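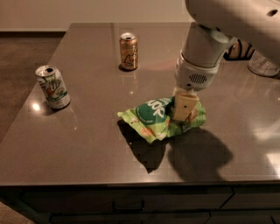

Dark brown worktop, cream wall behind. Bar handle on the drawer front.

Search this notebook Go

Print this page | E-mail this page

November - inverter swap and string B, Prandcombe roof

Right, writing this up while I still remember it, because last time I left it a fortnight and ended up ringing round to find out which fuse I'd changed.

String B has been bugging me since the end of summer. It's the one on the west side of the roof, 18 panels, same make and same tilt as string A, and it has always run a bit behind in the mornings, fair enough, the sun isn't on it yet. But by two in the afternoon it ought to be ahead and it wasn't. It was level at best, and on a couple of really bright days it was well down. I'd been blaming the ash tree. Then the leaves came off the ash tree and nothing changed, so that was the end of that theory!

Got up there just after nine. Cold, bright, hardly any wind, which I'll take for November. First job was open circuit voltage on both strings with the isolators off. A read 821 volts, B read a good bit less, and I wrote B on the back of my glove and it rubbed off on the ladder. (Buy a notebook with a string on it. I say this every year.) It was low by what I'd expect from one panel not joining in, give or take, and I was happy to go looking on that basis.

Clamp meter on each string next, both running, same light. Current on B was fine. So the string isn't choking, it's just short of volts, and that made me think bypass diodes more than dirt or shade. If a diode has failed short you lose a third of a panel and everything else carries on quite happily. Three of those, or one panel with all of its diodes gone, and you've got our missing volts.

I started at the ridge end and worked down, opening the connectors in pairs and reading each panel by itself. Slow work with cold fingers. I'd forgotten how stiff those Ketaner connectors get after a few winters, and the little plastic spanner is useless, the prongs just bend. Ended up using the metal one from the old kit, the one with green tape on the handle. PLEASE put it back in the same tub if you borrow it.

Panel eleven was the one. Nearly nothing across it in full sun. Lid off the junction box and all three diodes read short both ways. No scorching that I could find, no smell, the potting was a bit yellow but so is everyone else's. My guess is the storm in August, when the router in the office went as well, but I can't prove it and I'm not going to try very hard.

We had two of the same panel in the store, so I swapped the whole thing out and brought the bad one down for the bench. It's leaning behind the door with a label on it. I'd like to try fresh diodes in it before anyone skips it, as the cells look perfectly good to me and it would do for the shed battery if nothing else. Put it all back together and B came up to within a couple of volts of A. Lovely. I did a little dance and then remembered I was on a roof.

Earth and insulation tests after that, with everything off. B passed easily. A passed too but lower than I remember it, and I've looked back and it was lower last time as well. Not a fail, nothing like one, but it's going the wrong way and I want to do it again on a wet day. If there's a nick in a cable somewhere it will show up in the rain.

Now the inverter. The Zostenley has been dropping out for a few minutes in the middle of the day and coming back with a grid voltage warning. I'd put it down to the grid being high out here (it is, we're at the end of a long line and half the lane has panels now) but it happened with the mains reading perfectly sensible on my own meter, so I don't trust its sensing any more. The Peixoto unit has been sitting in its box since spring waiting for me to have a free day, so in it went.

Things to note for whoever does the next one:

The bracket holes don't line up with the Zostenley's. Not even close. I used the top pair and drilled two new ones at the bottom, and filled the old ones.

It's heavier than it looks on the drawing. Two people, or one person and a lot of swearing and a crate. I had the crate.

The DC terminals want a longer strip than we're used to. I went by habit, cut them short and had to redo all four.

The cover screws are a different size from each other. The short ones go at the bottom. I found that out the slow way.

Commissioning was painless once I'd got it on the wifi, and that took as long as the rest put together. It will not talk to the office router unless you're standing practically next to it, then once it's joined it's fine anywhere. I've no idea why. The country setting was already right, but check it anyway if you ever do a factory reset.

It waited out its start-up count, clicked, and was exporting by half past one. Both strings tracking nicely, A and B within a whisker of each other, with B pulling ahead as the sun went round. That's the first time I've seen it do that this year. Thin winter sun, so the totals are nothing to shout about, but the shape of the curve is right and that's what I was after.

One niggle. The fan on the Peixoto comes on earlier than I'd like and it's got a bit of a whine. You can hear it from the stairs. It may settle down. If it doesn't I'll have a look at the fan threshold in the installer menu, though I'm a bit wary of fiddling with that while it's under warranty.

I also left up to 30 metres of the old trunking in place along the back wall as it's still sound and I want to use it for the battery cable. Please don't pull it out, it isn't rubbish.

Still to do:

- insulation test on A again, in the rain
- new diodes for the bad panel - ordered, none in the drawer
- cable ties, the black outdoor ones, bag of 200
- change the label on the DC isolator, it still says Zostenley
- move the logger over to the new inverter's port, it's still listening to the old one and recording a very tidy row of noughts
- update the roof drawing with panel eleven's new serial (it's on masking tape inside the cupboard door for now)

Packed up about four when the light went. Knees are complaining. I'll read the meter again first thing tomorrow and add the figure underneath.

Print this page | E-mail this page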